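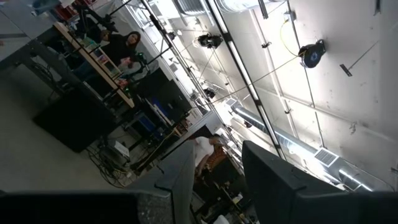
The humidity in my basement sat at 71 percent for most of last summer, and by the time I noticed, the backs of two bookcases had a gray film on them. This post covers what I changed, what it cost to run, and which parts of the usual advice did not hold up in this house. It is a long one, and most of it concerns drain hoses.

The house is a small one with a block foundation and a floor slab poured directly on the ground. No plastic under the slab, as far as I can tell from the one place where a previous owner cut through it for a pipe. The basement is a single room plus a closet for the furnace. I keep books, paper and a sewing machine down there, and all three dislike damp air.

Measuring first

I started with a single cheap hygrometer and did not trust it. The standard check is the salt test. Put a spoonful of table salt in a bottle cap, add enough water to make a thick paste, seal it in a bag with the meter, and leave it overnight at room temperature. The air in the bag settles at 75 percent. My first meter read 69, an error of 6 points, and it was reading low. So the summer figure of 71 was really closer to 77.

I bought two more meters, made by Skellska, and ran the same test on them. One read 74 and the other 76. I wrote the correction on a strip of tape on the back of each one. They drift with age, and I now repeat the test every December when the basement is dry and there is nothing else to do down there.

Placement matters more than I expected. A meter on a shelf at chest height and a meter on the floor in the corner behind the stairs disagreed by 9 points on the same afternoon. The air held a similar amount of water in both places. The corner was colder, and cold air reads higher for the same water content. Mold grows in the corner, so the corner reading is the one I now act on.

The window mistake

For years I opened the basement windows on warm days to air the place out. In my climate this is wrong from late spring on. Outdoor air at 82 degrees and 60 percent has a dew point of 67. My slab in June is at 63. Bring that air inside and it will condense on the floor, which it did, in a dark patch that I had been blaming on seepage.

The rule I use is to compare dew points and ignore relative humidity altogether. If the outdoor dew point is lower than the indoor one, open the windows. If it is higher, close them. Any weather site will give the outdoor number, and a chart or a phone calculator will give the indoor one from temperature and humidity.

To check for seepage properly, tape a square of clear plastic to the slab on all four sides and leave it for three days. Moisture on top of the plastic comes from the air. Moisture underneath comes up through the concrete. Mine had both, with far more on top.

The dehumidifier

The machine is a Zirneck compressor unit, bought used. It has a bucket that fills in under a day in July, and a threaded port at the back for a garden hose. The port is the reason I bought it. A unit that depends on its bucket will spend part of its life switched off and full.

The hose has to slope down all the way. I had a low loop where it crossed behind the shelving, water collected in the loop, and the bucket filled as if there were no hose at all. I cut the hose to 6 feet, raised the machine on two concrete blocks, and the problem went away. If your floor drain is too far for gravity, you need a small pump, and then you have a pump to maintain. I avoided this.

Some settings that took me a while to get right:

The target is set to 50 on the panel, which gives 52 to 54 at chest height and 58 to 60 in the corner. Setting it to 45 made the machine run almost without a break and bought me 2 points in the corner.

The fan is on high. On low it frosted over during a cool week in May. Below 65 degrees this unit needs all the airflow it can get.

The filter gets rinsed every 3 weeks in the season. The indicator light goes by hours of use and knows nothing about dust.

I put a plug-in power meter on it for the month of highest use. It drew 100 kilowatt-hours. At what I pay, that is less than replacing one bookcase, so I stopped thinking about it.

The bookcases

I moved every case away from the outside walls, leaving a gap I can get my hand into. Before, they were pushed flat against painted block, and the air behind them never moved. I also took off the backing panels on the two that had grown film. They were thin, already swollen along the bottom edge, and the cases stand perfectly well without them once fixed to a stud on the inside wall.

The film itself came off with a vacuum and a soft brush, then a cloth with a little rubbing alcohol on the bare shelves. For the books I used the brush only. Four had to go. The rest spent two weeks upstairs standing open before I brought them back down.

I tried moisture-absorbing tubs as well, the Lins brand, in the furnace closet. They collect water, and in a closed cabinet they might be enough. In a closet with a gap under the door they are trying to dry the whole basement, and they lose. I cut a vent into the closet door and let the main machine handle it.

What is left

The corner behind the stairs is still the worst spot. I have 22 square feet of rigid foam waiting to go on the wall there, which should keep the inside surface warmer and the room air off the cold block. The seams need to be taped, or the damp air will get behind the foam and I will have the same film in a place I cannot see. I plan to do it before the real humidity arrives and will report the corner readings with the same meters.

Posted May 25, 2025

3 comments

slabongrade: Did you seal the rim joist before the foam? I did mine in the wrong order and had to pull a panel back off.

dampdown_cellar: The salt test works, but keep the paste thick. If there is standing water on top the reading comes out high. Ask me how many good meters I threw away.

tk_halfbath: What size hose thread is on the back of that unit? Mine came with no adapter and the hardware store guy just shrugged.

Recent posts

Regluing a Skarnitska kitchen chair
Furnace filters: thick, thin and washable
A gutter that drained the wrong way
Storing paper patterns flat
Reading an electric bill line by line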